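Unit 4: Shafts, Shading and Reading Round Parts
Drafting for the Trades, evening section
Instructor: Ajith Mudaliar

Round stock is the most common shape you will meet in the Durkus shop, and the one students most often draw badly. A plain cylinder needs only two views: the side, which is a rectangle, and the end, which is a circle. If the diameter symbol is on the dimension, you may drop the end view. Always draw the center line first. Marks were lost on this in November.
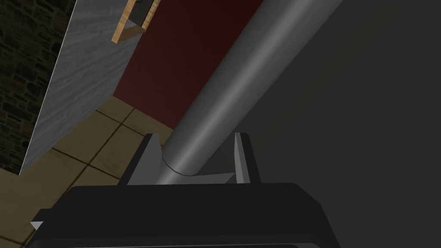
Dimensions for round parts go on the side view wherever possible. Give the diameter, then the overall length, and work from one finished end. When you make a pictorial sketch to go with the drawing, keep the shading simple. The long gray cylinder between the two upright plates is enough of a model: a rectangle with curved ends and a change in tone will say "round" to anyone. Leave the pencil lines light until the ends are right.

Units. All drawings in this course are in millimeters. Do not write "mm" after each number; put it once in the title block. The line shaft in the Drummond exercise is 1,543 long. Its first bearing is centered 200 from the left end. At a scale of 1:10 the whole shaft fits on one sheet, but the dimensions you write are still the full size.

Breaks. A long shaft with no change in diameter may be shown with a conventional break. The written length does not change. Use the S-shaped break for round stock and the plain zigzag for flat bar.

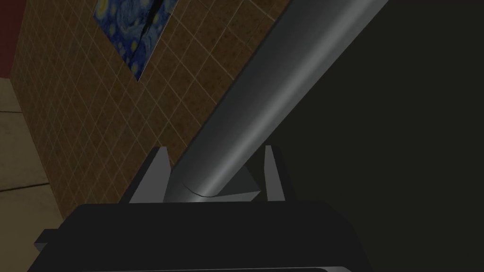
A break may not be placed across a keyway, a shoulder or a thread. Finlay McIver's handout on keyways has the standard proportions, and you should have it with you for the exercise.

For next session
Read the Cilley chapter on limits and fits, first half only.
Draw the Drummond shaft, two views, scale 1:10.
Redraw it with one break.
Hand both sheets to Gillespie Baird before 6:30 p.m.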